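Workshop tips: trying out grippers on packaging and other small household items

Posted in Bench and Workshop, updated June

These are notes from comparing grippers on the sort of light, slippery things that come out of kitchen drawers and bathroom cupboards. Most of it was learned on a small desktop arm with a Florkov two-finger gripper and then repeated with a Nastine suction head. The tips should carry over to other makes of a similar size.

Before you start

Clamp the arm down properly. Two G-clamps on the base plate are enough for a small arm, with a scrap of rubber mat underneath to stop it creeping. Check them again after the first hour.

Wipe the table with a damp cloth and dry it. Grit under a thin package changes how it slides, and you will end up blaming the gripper for it.

Keep the supply lead and the air hose on opposite sides of the arm. Tie each one with a loop of slack at every joint. Run the arm slowly through its full reach once and watch the loops.

Put the stop button where your weaker hand rests. You will be writing with the other one.

Choosing what to pick up

Use real things. Foam blocks from the gripper maker's sample box are easy for every gripper, and you learn very little from them. Good items from around the house:

Clear blister packs, empty and full
Small bottle caps
A travel toothbrush tube
Teaspoons
A folded tea towel
Dried pasta in a freezer bag
A bar of soap, new and half used

Have at least 10 of anything that creases. Plastic packaging takes a bend after a few tries and is then easier to grip than a fresh one. Swap it for a new piece as soon as you see a white line along the fold.

Write a number on the underside of each item with a fine marker. If one keeps failing you can pull it out and look at it.

Finger pads

The pads that came with our Florkov were hard and smooth. They held a teaspoon well and dropped nearly everything else. We tried three cheap changes.

Bicycle inner tube, cut into strips and stuck on with contact adhesive, was the best all-rounder. Wash the talc off the inside first with warm soapy water. Leave the glue overnight.

Silicone baking mat grips well when clean and badly when dusty. Wipe it between every few picks. Ordinary glue won't hold it, so use silicone sealant or wrap it round and tie it behind the finger.

Draught excluder foam is fine for eggs and soap. It squashes flat in an afternoon and the fingers then close further than you expect. Buy the longest roll and treat it as throwaway.

Whatever you use, cut both pads from the same piece. A thick pad on one side pushes the item off centre on closing.

Setting the grip force

Start with the lowest setting and go up one step at a time. Stop at the first step that holds the item through a lift, a half turn and a put-down. Add one more step and leave it there.

Test on an empty pack. A full one is stiffer and will stand far more squeeze. If you set the force on full packs, the first empty one gets crushed.

If your controller only offers open and closed, limit the travel with a rubber stopper between the fingers. A slice of wine cork does the job.

Suction

The Nastine head was quicker than the fingers on flat clear packs, provided the cup landed on a flat patch. On a raised bubble it hissed and let go. Use the smallest cup that will carry the weight and aim for the card or the flat rim.

Moisten the lip of the cup with a fingertip of water if it leaks on glossy plastic. Don't use washing-up liquid, which leaves a film and spoils the next test.

Caps smaller than the cup will get sucked up against the filter. Clean the filter at the end of each session, and keep a spare.

Working out a grasp by hand first

Before programming a pick, do it yourself with finger and thumb only. Notice where you take hold and which way the item turns when it leaves the table. A flat package usually needs an edge raised before two fingers can get round it. People do this with a fingernail and don't notice. A gripper needs a thin lower finger, or a ledge to push the package over.

Then do it with both hands. Beat Lehner, who ran the second half of our tests, found that a good many items we had marked as failures were simply jobs for two arms. One hand pinches the top edge and the other supports the side.

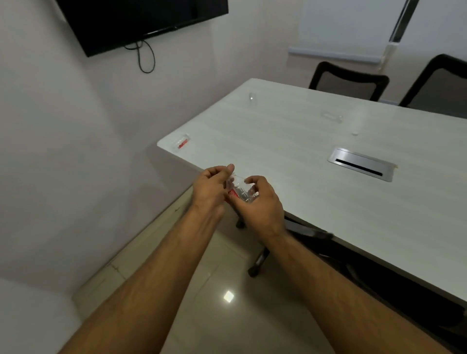

If you only have one arm, a fixed stop does part of the second hand's work. Screw a strip of batten to a board, clamp the board to the table and push the item against it before closing the fingers. Round the top corner of the batten with sandpaper so that thin plastic doesn't snag.

For tubes and anything else that rolls, lay two lengths of dowel side by side and put the item in the groove between them. Approach from above with the fingers across the tube.

Cameras and clear plastic

Clear items are the hardest thing to see from overhead. Our Calado depth camera reported bare table where there was a cap or an empty shell. What helped, cheapest first:

Turn off any lamp directly above the table and light it from one side.
Put dark sugar paper under the items. White and pale tops are the worst.
Pull the blinds. Daylight moves, and the settings you made at 9 am will be wrong by lunch.
Tilt the camera a little so that it doesn't look straight down at its own reflection.

A dusting of cornflour makes clear plastic show up very well, but it ruins the grip. Keep it for checking the camera alone.

Keeping score

Decide what counts as a success before you begin. Ours was lifted, carried to the tray and released without a mark on it. Anything dropped in the tray from a height was a failure.

We logged 1,483 attempts in all, and 1,119 of those were successes by that rule. The overall figure is not much use on its own. Write the results by item and by gripper and the weak spots show up quickly. For us it was caps with the suction head and empty shells with the standard finger pads.

Wenjie Ye kept the log on squared paper, one row per item, with a single letter for the kind of failure: S for slipped, C for crushed, M for missed. Copy it into a spreadsheet at the end of the day while you can still read your own writing.

Change one thing at a time. If you fit new pads and alter the speed in the same session, you have to do it again.

Putting away

Open the fingers before switching off, so the pads don't take a set. Release the air and hang the hose up in a loose coil. Wipe the pads with a cloth and plain water.

Store used and unused packs in separate boxes with lids. Ours are marked with masking tape, and both fit on the shelf under the Druvidley controller.

Inner tube pads last us 4 sessions. Cut the next pair while the old ones are still on the gripper, and you can trace round them for size.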